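About Trustumia

Small-shop automation, looked at with a raised eyebrow

Trustumia is an independent test shop in Datville. We look at robots that are sold on the promise of doing ordinary work, and we tell the people thinking of buying them what we found. Our clients are repair counters, refurbishers, laundries, a couple of bakeries and now and then a household with more money than patience. We don't build robots and we don't take commissions from anyone who does.

How we started

Two of us used to run the bench at Salem, a computer refurbishing business that took in old office machines, cleaned them up and sold them on. A salesman came through with a video of an arm folding towels. It was a lovely video. We asked how many towels had been folded between the ones in the video, and he changed the subject. That conversation is more or less why the company exists.

What we test

We stick to chores that a person learns in a morning. Loading a dishwasher. Sorting bolts. Hanging shirts. Opening a desktop computer and changing a part. These jobs look dull on paper, and a machine that can weld a car body all night can still come to grief on any one of them.

Our longest-running job is the processor swap. A person at a bench lifts the metal plate, takes the old chip out by its edges, sets the new one down flat, closes the plate and gets on with the day. For a robot it means working down inside a metal box full of wires, holding something thin by its sides and putting it down square. A socket of this kind doesn't forgive a tilt.
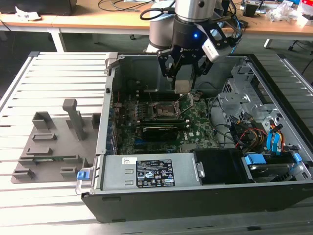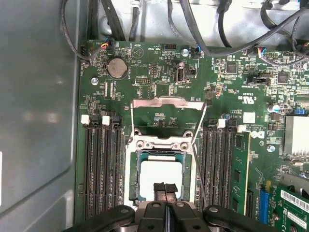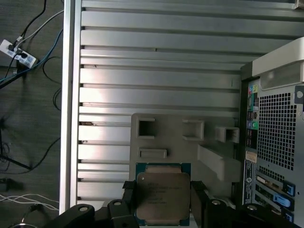
The processor job at our Datville bench. First, the arm over the open tower; second, the gripper close to the socket with the plate up; third, a processor held by its sides.

Can they do it yet?

Sometimes, on a good day, with the case set down where the robot expects it. We have a log for the processor job that now stands at 264 attempts. We won't boil it down to a single success rate on a web page, as the number swings too much with how the bench is laid out, and a number without its conditions is how people get talked into things. Ask us and we'll send you the log, failures and all.

What we will say is that picking up the part is no longer the hard bit. The trouble starts with what comes next – a cable that has drooped a little, a lever that springs back, a case from a different year with the drive bay on the other side. A human tech moves the cable without thinking about it. We have yet to test a system that does this well enough that we'd leave it alone with a customer's computer.

Household chores are further off, in our view. A kitchen changes every time someone makes toast. We'd be pleased to be proved wrong, and we keep a shelf of dishes for the purpose.

How we work

Every test runs to a written plan that the client sees beforehand. If someone has to step in and help the robot, that goes down as help, however small it was. A nudge counts. So does resetting a part to its starting spot. Sellers often argue with us on this point and we have not budged.

A full review takes up to 52 working days. Part of that is plain repetition, and part is changing one thing at a time: the light, the position of the work, the model of the machine being worked on. We publish a short version of each report through our newsletter, Curnar, which goes out to 905 readers and costs nothing. The long version belongs to the client.

What we don't do

We don't rank products or hand out badges. We don't write about robots we haven't had in the shop. We don't forecast when any of this will be ready, and we'd ask you to be careful with anyone who does – us included, if you catch one of us at it over a beer.

We are also not against the machines. Bench work is hard on wrists and eyes, and several of us have the glasses to show for it. If a robot could take over the thousandth processor swap of the year, we'd hand it over gladly. We just want to see it done on a computer the seller hasn't picked out.

Working with us

If you've been quoted a price for an automated bench, kitchen or laundry line, send us the quote and a plain description of the chore. A first look at the paperwork is free for shops with fewer than ten staff. Visitors are welcome at the Datville shop by appointment, and you're encouraged to bring your own broken computer.

Page last updated 5/6/22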